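Okay I have been back at yin yoga for a whole month now and I have THOUGHTS, so this is going to be a thread. Mute me if you must.

Background for new people: I did fast, sweaty vinyasa for years. Loved it. Then in June my hips started complaining every time I sat at my desk, and my friend Nazanin dragged me to the Wednesday night yin class at Clerimside. I went expecting a nap.

Reader, it was no nap. We held dragon pose for what felt like a school term. I have done a hundred chaturangas in a row with less swearing (all internal, I promise).

For anyone who hasn't tried it: yin is mostly on the floor, and you stay put for a few minutes in each pose with your muscles as relaxed as you can get them. There's no flow to hide in. You get into the shape, you find the spot where you feel something, and then you just... stay there.

Our teacher is Tomoyo Nakajima and she is wonderful. She has this way of saying "and if this is too much, come out of it" that makes you feel like coming out is a perfectly good thing to do. I've had teachers say the same words and mean the opposite!

Thing I got wrong in week one: going to my absolute limit straight away. In a fast class you can get away with it because you're gone again in one breath. In yin you've got minutes ahead of you. Tomoyo suggests going in to where you first feel a stretch and waiting there. My hips do most of the work on their own after that.

Thing I got wrong in week two: no props. I was too proud for props. I'd fold forward with my head dangling in space and my neck would be cooked by the end of it. Now I build myself a little fort. Bolster under the chest, block under the forehead, folded blanket under each knee. Heaven.

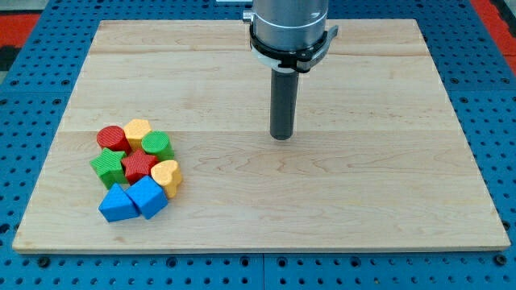

Photo: I-seul Song

On the subject of props, you don't need to spend a lot. My bolster at home is two bath towels rolled up tight inside a pillowcase and it does the job beautifully. I did splurge on a proper cork block, and I use it every single day, mostly under my sacrum while I'm on the phone to Mum.

A few of you asked what my home practice looks like. It's 25 minutes, before bed, in my pyjamas. Butterfly, then sphinx, then sleeping swan on both sides, then a twist, then flat on my back until the timer goes. Some nights I only get to the twist. Still counts.

(Sleeping swan is pigeon, more or less, but folded forward and floppy. If your knee grumbles in it, roll onto your back and do figure four. Same sort of feeling in the hip and the knee gets left alone. And if it's proper pain, please go and see a physio instead of listening to me.)

The mental side surprised me the most. For the first minute I'm fine. Then my brain brings up every email I've ever sent. Then somewhere past the middle it all goes a bit quiet, and when the bell rings I'm annoyed that it's over. I never once felt like that in a plank!

My friend Houshang Rostami, who cycles something silly like 300 kilometres a week, came along last time because I would not shut up about it. He couldn't get his knees anywhere near the floor in butterfly and he was laughing the whole way through. He has already booked the next one.

I still do my vinyasa on weekends, by the way. I haven't converted! The two go together really well. I feel more patient in the fast class now, and I've stopped flinging myself into forward folds like I'm diving off a jetty.

Small practical stuff, as I wish I'd known it. Wear socks. Bring a jumper, because you cool down fast when you're not moving. Eat a light dinner early (I learnt this one in a twist). Set up next to a wall if you can, so you've got somewhere to put your legs at the end.

If there's a yin class near you and you've been umming and ahhing, go and try one. Tell the teacher you're new, grab more blankets than you think you need, and take the spot at the back if that makes you more comfortable. I'd love to hear how you get on.

Next thread will be on breathing, which I have been doing wrong for my entire adult life, apparently. Off to lie on my towel bolster now. Night all x

More from this account
Legs up the wall: my favourite ten minutes of the day
Can you do yoga on carpet? (yes, mostly)
The mat I finally replaced
Chair yoga with my dad, part 2
What I keep in my yoga bag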